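Laundry room check, Garnora House
Inspected by Belmiro Cordeiro, 5 Aug 2018
Sheet 4 of the annual set. Previous sheet: October.

Marks used: OK, Not OK, Doubtful. Doubtful means I was told it was fine and did not see anything to prove it.

1. Door opens fully and is not propped
Doubtful. Opens well enough. The wedge kept on the window sill suggests it spends a good deal of its life propped.

2. Floor level and dry
OK on the day. Last year's sheet also says OK and was followed by two complaints of puddles, so I put little faith in either entry.

3. Washing machine stands steady
Doubtful. Rocks slightly at the back when pushed by hand. The Meireles fitter left a note saying it was levelled. It may have been, once. Needs checking on a full spin with somebody standing next to it.

4. Inlet hose and tap
OK. Tap turns off by hand. Hose date stamp not readable without pulling the machine out, which I was not going to do alone.

5. Drain hose clipped and free of kinks
Not OK. The clip is missing. The hose is held by its own weight and, I suppose, optimism.

6. Door seal and filter
Seal OK. Filter had not been cleaned for a long while, whatever the rota says. I took out lint, a hair grip and half a button. Signing the rota does not clean the filter.

7. Space in front of the machine clear for loading
Doubtful. See the remarks on the board.

The board is the flat tan one. I have been told it goes under the machine to stop it walking, that it goes behind the machine to protect the wall, and that it came with the machine from Keltau and should be kept. These cannot all be right. It has had some wear, the face is scuffed and uneven, and I would not put it under anything that shakes.

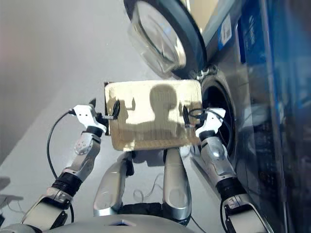

Item 7. The board held level in front of the washing machine. Surface scuffed.

Until someone can say in writing what it is for, it should not live in the laundry room. Anything flat and loose near a front-loader ends up on the floor in front of it – and then under somebody's foot.

8. Socket and plug
OK. No scorching, no adaptor. The plug can be reached without leaning over the machine.

9. Powder and liquids stored out of reach
Not OK. The Tustik liquid was on the low shelf with its cap off. The high shelf was put up for exactly this and was holding a tray of clothes pegs.

10. Noise on spin
I make it 65 decibels at the door with a phone app, against 59 last October. I do not trust the app, but it was the same app both times. Fits with item 3.

11. Instructions on the wall
OK, though the sheet describes the machine before this one.

To be done:
Fit drain hose clip.
Level the machine and watch a full spin.
Decide about the board, or get rid of it.
Move liquids up and pegs down.
Replace wall sheet.

3 of last year's points were marked as closed when I arrived. I could confirm the socket. The other two are items 5 and 9 again, and I have reopened both.

B. Cordeiro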